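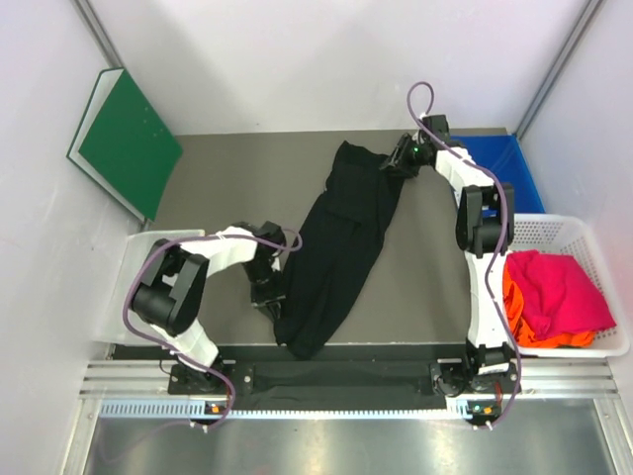
Why do trousers get folded lengthwise first, before anything else?
To put one leg on top of the other so there's only a single long strip to deal with. Every fold after that is just halving the strip.

Week 4 handout: Trousers
Laundry and linen, evening class, Atthorpe site. Bring this on Thursday, I won't be printing spares.

Last week was towels and pillowcases. Rectangles, easy. Trousers are the first thing we do that isn't a rectangle, so most of tonight is about making it into one.

Before you fold

Empty pockets. All of them, back ones too. Push the pocket bags flat inside with your hand or you get a lump at the hip that shows through every layer.
Zip up, button done.
Turn right side out. Check the hems haven't stayed tucked up inside the leg.
Shake once, hard, holding the waistband. Then lay down.

Table: clear, dry, longer than the trousers if you can get it. If the table is short let the hems hang off and work from the waist end. Don't let the waist hang, it's the heavy end and pulls the lot on to the floor.

The lengthwise fold

Two ways. Know both, pick one.

A) Casual. Front to front or back to back, seat seam sticking out at one side. Outside leg seams lie together. Tuck the pointy bit of the seat back in so the long edge is straight. Jeans, joggers, school trousers, work trousers with no crease.

B) Creased. Hold by the hems, match all four leg seams (two inside, two outside) and let the waist drop. Creases fall at front and back on their own if the seams are truly matched. Suit trousers, waiter's blacks, anything that's been pressed.

Common fault: people match at the waist and hope for the best lower down. Legs then twist and the hems end up a hand's width apart. Match at the hem AND at the knee, then smooth up towards the waist.

Other common fault: picking up by one pinch of cloth. It bunches where you're holding and the rest swings. Two hands, one at each end of the strip, or one at the end and one near the middle. Keep a bit of tension between the hands the whole time. Lower it, don't drop it.

Smoothing: flat of the forearm, not fingertips. Waist to hem. Twice is plenty.

Then which fold?

Half and half again (quarters) - drawer or shelf. Hem up to just short of the waistband, not level with it. Waistband is thicker, if you bring the hem right over it the pile leans. Then half again.

Thirds - narrow shelves, suitcases. Hem up a third, waist down over the top. Fatter pile but less of it sticking out.

Roll - joggers, kids' stuff, holiday packing. Start at the waist, finish at the hem. Rolling from the hem leaves the bulky end outside and it springs open.

Over a bar - creased ones only. Fold point a little above the knee. Hems hang to the back, so the waist end is what you see when you open the wardrobe. Some people like it the other way round, I dont mind, be consistent on one rail.

Dark fabric

Gets its own section because it came up last week. Black trousers are the hardest to fold well under indoor light. You can't see the seam, so you fold to what you think is the edge and it's the pocket. Find the seam by feel. Run a thumb along it from hem upwards until you hit the pocket opening, that's your line.
Wipe the table first. Lint.
Don't stack black under pale towels. Fluff goes down not up, more or less.
Fold lines fade sooner on black cotton than on anything else in the basket. If they're going to sit for months change where the fold falls now and then.

Practice (in pairs, 20 mins)

1. One pair each, method A, quarters. Swap and open each other's. Look for twist at the knee.
2. Same pair, method B, even if they're not meant to be creased. Feel for the four seams.
3. Same again with eyes shut. Slower than you'd think. Good for black ones.
4. Pile of everybody's in quarters, waistbands all facing the same way. Does it lean? Find the one doing it.

The Skumport hotel sheet, for those who asked

The laundry there handles 2000 pieces in a busy week, 500 of them trousers (kitchen and floor staff mostly). Their rule is method A for kitchen, B for floor, both finished in thirds so they fit the pigeon holes. Locker number on the label inside the waistband, and label side up when the pile is made so no one has to unfold to read it. Locker 161 is the spare-sizes one, anything with no label goes there. Same idea works at home with a big family, bit of tape inside the waistband.

To do before next time

Fold five pairs of your own, at least one dark. Leave them in a drawer till class day, then look at which have crept open. Write down the fold you used, one line each.
Cosov folding boards: not needed for trousers. Bring them if you've got one, we use them for shirts.

Next week: shirts, long sleeve. Long section on collars so please be on time, 7 sharp, Urrutia room not the usual one.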